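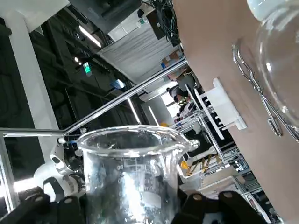 Glass beaker with white printed graduations, 80 showing.

Junholm Household Measures

A table of old kitchen measures and what they come to in millilitres

Hello! If you've landed on this page you've probably got a handwritten recipe in front of you that says "a teacup of milk" or "two dessertspoons of treacle" and you'd quite like to know how much that is. So did I. I started this as a scribbled list taped inside a cupboard door, then it became a spreadsheet, and now it's a repository with a licence and everything, so that got out of hand.

The table has 110 entries. Each one is a named measure (gill, wineglass, breakfast cup, salt spoon, noggin and so on), a volume in millilitres, and a note on where I found it and how far I'd trust it. It only covers volume. I keep meaning to do weights, and the folder called weights has been sitting there empty since May.

What's in the box

There are 2 files you need to care about:

measures.csv – the table itself, one measure per row
sources.txt – a plain list of the books and leaflets, each with a short code

Everything else is me tinkering. The scripts folder has a little checker that moans if a row is missing a source code or if somebody (me) has typed a comma where a full stop should go. You don't have to run it to use the data.

The columns

There are 12 columns, which is more than I wanted, but every time I tried to get rid of one I found I'd been relying on it. The ones you'll use most:

name – the measure as written in the source, lower case, singular
alt_name – other spellings, separated by semicolons
ml – the value I settled on
ml_low and ml_high – the lowest and highest values I came across
region – where the source was printed, if it says
source – the code that matches sources.txt
basis – "stated", "worked out" or "poured"
trust – a, b or c

The remainder are mostly for my own housekeeping. The one called notes is worth reading if you have time, as it's where all the grumbling went. The entry for "teacup" has a note longer than this section.

About the basis column

"Stated" means the source gives a value outright, either in ounces or as a fraction of a pint, and I've just converted it. These are the nice ones. "Worked out" means I had to get there sideways, say from a leaflet telling you that so many wineglasses fill a certain bottle, with the bottle size printed somewhere else on the same page. "Poured" means there was nothing to go on in print, so I got hold of an actual cup or spoon of the right sort, filled it level with water and tipped it out to be read.
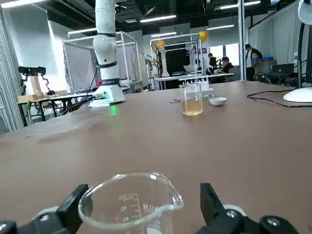

Poured values are rounded to the nearest 5 ml for cups and to the nearest whole millilitre for spoons. Please don't treat them as anything grander than that. A beaker's printed lines are a guide to volume and no substitute for a proper measuring cylinder, and old cups vary a great deal more than the reading does anyway. I've got three breakfast cups with the same pattern and no two of them agree.

If you're choosing between a stated value and a poured one for the same measure, go with stated. The ml column already does this for you.

Tablespoons, sigh

I get more messages on tablespoons than on everything else put together, so I'll say it once properly. The modern metric tablespoon is 15 ml in the UK and that's what you get if you look up "tablespoon, metric" in the table. Older British books often mean something bigger. Australian books mean something bigger again. And then there's the heaped business, where a "tablespoon of flour" in a pre-war recipe may well be expecting a small hill on top. I've kept these as separate rows with the region filled in, and I've left heaped measures out altogether. There's just no sensible number to put down.

Same goes for the pinch. I know people would like a pinch. Sorry!

Where it all came from

Most of the rows come from three lots of material. The Trurnico household leaflets were the start of it – a box of recipe pamphlets I bought at a jumble sale because I liked the covers. They're very good on spoons and hopeless on cups. The Zabala kitchen notebooks are handwritten and full of crossings-out, and they've given me nearly all of the odd regional names. The third lot is the Nedex bottlers' cards, short printed cards that came with preserving jars, which turn out tidy volumes and even tidier instructions for sealing lids.
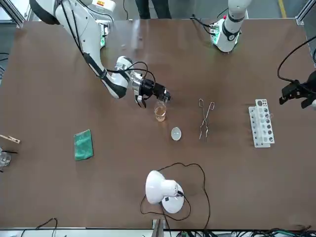
The cards are the only group where I've marked every row as trust a. Whoever wrote them was careful, and when the same measure turns up on two cards the values match. The notebooks are a mixture of b and c. That's no slight on the cooks, who knew perfectly well how big their own cups were and had no reason to write it down for me.

Things that are wrong or missing

Scottish measures are thin. I've got the obvious ones but I know there are more, and the older pint in particular needs a better source than the one I've used.

The alt_name column is patchy past the letter M. I got bored, then busy.

Two of the wineglass rows disagree with each other by a silly amount. I've left both in, as both sources are quite clear, and I think they simply had different ideas of a wineglass.

I haven't dealt with the imperial and US pint properly in the notes. The numbers are right (I've checked those twice) but the wording in a few places says "pint" without saying whose.

Using it

Help yourself. Put it in an app, print it on a tea towel, stick it inside your own cupboard door. A mention of the Junholm table would be lovely but I won't chase you for it. If you change any values, please change the name too, so that folk don't come to me asking why their pudding didn't set.

Corrections

Open an issue with the name of the measure, the value you think it should be, and where you found it. A photo of the page is even better. I go through them in the evenings, usually after nine, and I'm slow in the summer when the jam takes over.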